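Search this site Search Enter keyword

Vacancies and calls
July
By Nabila Rondonuwu

Call for participants: assembly observers and interview respondents, Tremurness study of public demonstrations

The Tremurness study records how street demonstrations are organised, announced, policed and reported, and compares the accounts given by those who attended with those printed afterwards. It is run by Litberg, an independent research office, with field coordination by Suryani Ngui and data handling by Darmawan Purba. The present call covers two groups: observers, who are paid per assignment, and interview respondents, who receive a fixed payment for a single interview.

Background

Published accounts of the same march often differ on its route, its starting time, the demands read out and the point at which police ordered the crowd to leave. Earlier work by the office relied on newspaper reports and on statements issued by organisers. Both sources were found to be thin on the order of events, particularly for gatherings called at short notice. The current round adds direct observation on the ground and interviews held soon after the event, while memory is still fresh.

Observers

We wish to appoint 4 observers. Each will attend public assemblies in the capital and complete a standard log. Most assignments fall on a Saturday, with a briefing beforehand. The log covers:

– the time and place at which the assembly forms, moves and ends
– the wording of banners and of any demands read from a platform
– the position of police lines, barriers and closed roads
– any order to disperse, the means by which it was given, and the response
– the presence of reporters, medical teams and legal monitors

Observers do not take part. They do not carry placards, wear campaign colours, join chants or speak for any organiser. They do not estimate crowd size, which is handled separately by Teguh Hidayat from material gathered elsewhere. Observers should not photograph the faces of people attending. If police instruct the public to leave an area, observers leave with the public and note the time.

Applicants should be aged 18 or over, able to write clear notes while standing, and able to walk the length of a city march. Knowledge of assembly law is useful but is not required. Training is given over 2 evenings and is paid. It deals with the log, the law on notice and permits, personal safety, and the handling of notes that could identify a person. People who hold a post in a political party, or who are employed by the police or the armed forces, cannot be appointed as observers. They may still apply as respondents.

Interview respondents

We are seeking 70 respondents who have attended at least one political assembly during the past year, in support of any cause or against it. Shopkeepers, drivers, street vendors and residents whose work or journeys were affected are also eligible, whether or not they agreed with the aims of the gathering. Interviews are held at the Genumgate office or by telephone and follow a fixed set of questions on how the person heard of the event, what they saw, and how they later found it reported.
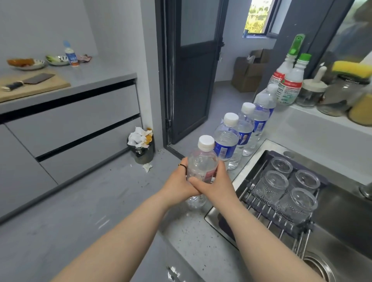 Respondents may refuse any question and may stop the interview at any point without losing the payment. Names are held apart from transcripts, and the list linking the two is destroyed when the round closes. No question is asked about offences, and respondents are requested not to name third parties who may have committed one. Transcripts are not passed to the authorities, to political parties or to organisers. A respondent who wishes to withdraw after the interview may do so until the coding of transcripts begins – the interviewer will give the date.

Ethics and complaints

The study has been reviewed by an outside panel chaired by Zulkifli Santoso. Complaints about the conduct of an observer or interviewer go to the panel directly and are not seen first by the study team. The information sheet and consent form can be requested in large print.

How to apply

Observers should send a short letter, no longer than 200 words, stating relevant experience and any membership of a political or campaign group. Membership of such a group does not rule out an applicant, though it may affect which assemblies are assigned. Please do not send a photograph or a copy of an identity card. Shortlisted applicants will be asked to complete a practice log from a recorded march.

Respondents need only give a first name, a means of contact and a preferred time for the interview.

Letters and enquiries should be marked "Tremurness call" and addressed to Suryani Ngui at the Genumgate office. The call remains open until the end of the month – late letters will be kept for the next round unless the sender asks for them to be destroyed.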